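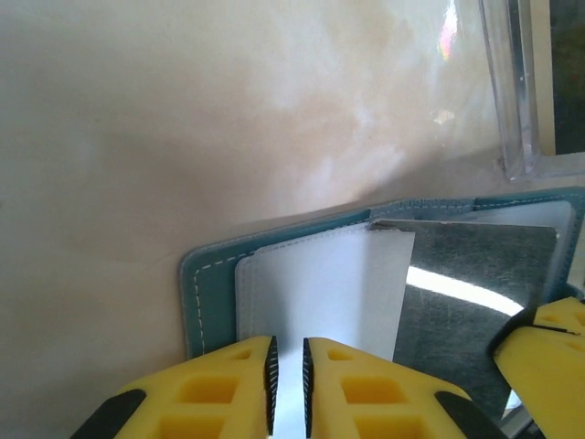 Entry by Hedvig Kvam - August 2025
Filed under: Lab Notebook / Data Collection / Two-Arm Tasks

Collection continued on the folder task for the Pekik set. The teal folder lies open on the beige surface, with the white page to the left and the dark gray sheet overlapping it. Both arms are used in every episode.

The session plan calls for 34 episodes. The set held 320 accepted episodes at the close of June and stands at 391 before this session is reviewed. Tomos Morgan will carry out the review and record any rejections in the shared log.

Observations for the next operator:

The dark sheet reflects strongly. A white band of glare crosses it in the wrist view, and the clear panel shows a small patch of colored glare as well. The lights are to remain as they are, as the earlier episodes were recorded under the same conditions. The glare should be entered in the notes field.

Operators are asked to approach the white page slowly and to pause before closing the fingers. Episodes in which the folder itself is dragged are to be kept and labeled "folder moved" - they are not to be deleted.

Open item: the written instruction for this task says "paper" for every sheet. I propose "white page" and "dark sheet" from the next session onward. Tomos to confirm.

Recent entries
Serico: gripper pad replacement
Keltia: labeling guide, second draft
Two-arm tasks: operator schedule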